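Bruramby Forums > Bench Automation > Rules and Good Practice
Thread: House rules for two-arm garment cells, do they do anything?

twill_and_error
Zustix have sent us their new house rules for garment handling and want them adopted by September. There are 11, and as far as I can see 4 of them are about filling in the sheet that proves you followed the other ones. Has anyone run a cell by these and seen a difference? I'm not against rules. I'm against rules written by somebody who has never tried to hang up a shirt with two grippers.

Rule 3 is the one that annoys me. "Both arms shall have hold of the garment before any lift." Define hold. One arm at the lower left with its tips closed, the other with its fingers pressed on the cloth by the button. Does the second one count?

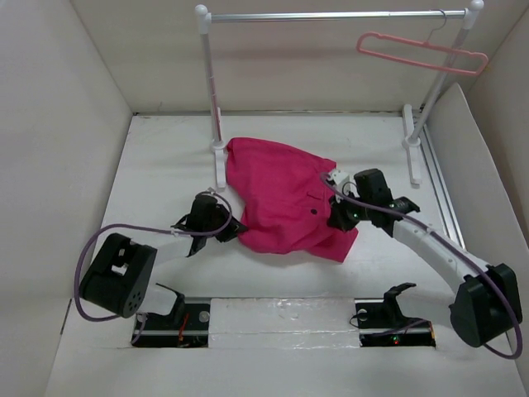 RE: House rules for two-arm garment cells
Nives Gentile
It doesn't count. Pressing is pressing. We wrote our own version at Longo and the wording is "cloth between the fingers", which took an afternoon of arguing and has saved a lot since.

RE: RE: House rules
oldpneumatic
Saved a lot of what? You said the same about the cable rule and then couldn't find the numbers.

RE: RE: RE: House rules
Nives Gentile
Dropped lifts. 93 in the log before the change, 8 in the same length of run after it. Same arms, same rack, same clothes. I'll send you the log if you want it.

RE: RE: RE: RE: House rules
oldpneumatic
And the same operators, who'd had all that extra practice? Send it, I'll read it, but I'm not promising to be impressed.

RE: House rules for two-arm garment cells
Laimutė Navickas
I'd keep rule 3 and bin rule 7, the one that says grip on a seam wherever possible. Whoever wrote that was thinking of one flat layer with a nice tidy edge. At the wrist you get something else entirely: twill in folds, an overlocked edge curling round in a loop between the fingers, a bit of hem sticking out at the side. 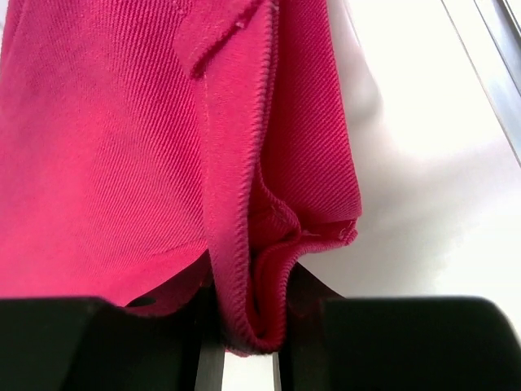

So are you on the seam or not? Two people on our team would tick different boxes, and then the sheet is worthless. I'd want the rule to say how many layers are allowed, and who decides when you can't tell. Clomeson's old guide at least had a line for "unsure". Zustix took it out.

RE: RE: House rules
twill_and_error
Didn't know they'd dropped that. So now everyone will tick yes.

RE: RE: RE: House rules
Laimutė Navickas
They already do. Look at any sheet filled in after four in the afternoon.

RE: House rules for two-arm garment cells
oldpneumatic
For what it's worth I'd sign up to Nives's wording and leave the rest in the drawer. Still waiting on that log.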